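Sperling Arm Build Guide
Section 9: Hanging and Grasping Practice

By now your arm is bolted down, homed and answering to the controller, so you've reached the fun part! Hooks make a wonderful first job. They look easy, and then the arm has to put a floppy loop over a thin bit of metal, and you learn more about your wrist calibration in one evening than in a week of test moves.

Before you start

Set up the board next to the arm with the whole hook row inside its reach. Run the reach check (menu item 122) at both ends of the row. If it stops with code 859, the board is too far out. Move the board in and run it again.

CAUTION: Keep hands and faces out of the arm's reach whenever the motors are on. Agree on who has the stop button before anyone presses start.

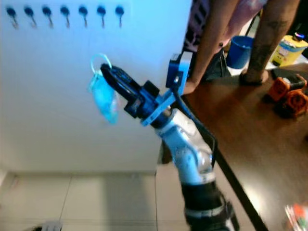
Can I use any hooks I have lying around?
Most will do, as long as the open end faces up and the hook doesn't swing. Start with wide ones and save the tiny cup hooks for when you're feeling brave.

Hanging a soft object

1. Choose something light with a loop at the top. Pouches and small plush toys are both great.

2. Close the gripper on the object just beside the loop, leaving the loop open. Set grip force to 8 for fabric.

3. Jog the arm toward the board at slow speed. Stop short of the hooks and let the object quit swinging.
NOTE: Fast moves set a light pouch swinging like mad. Timo Kohlhase's smoothing profile, on the Downloads page, helps a lot. 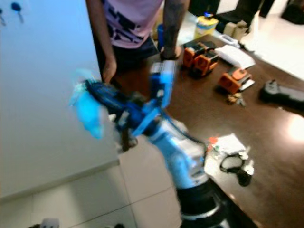
4. Raise the loop above the tip of the hook, move in until the hook is through it, and lower straight down.

5. Open the fingers slowly and back away along the line you came in on. If you go off sideways, a fingertip can catch the string and pull everything off again. When it does work, you'll want to call the whole workshop over, and you should,

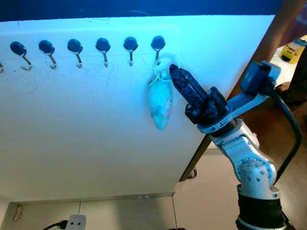
but save the position first! Press Store before you touch the jog keys, then repeat the move on the next hook along. Once two neighboring hooks are stored, the controller can work out the spacing for the rest, and you only need to nudge the ones that come out a little high or low.

Grasping a can

6. Swap to the wide grip setting and check the finger pads for lint. Wipe them with a dry cloth.

7. Bring the fingers down on either side of an empty can, close until the pads touch, and add one step of force at a time. Watch the wrist view as you go.

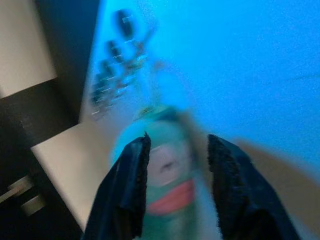 Wrist camera view: green can between the gripper fingers.

8. If the can tilts as it lifts, set it down and center the wrist again. Reinhold Görtz's centering routine from the Borncombe build is included under Extras, and it's a beauty.

CAUTION: Never practice with full or opened cans near the controller.

Cable routing for the wrist camera is in the next section.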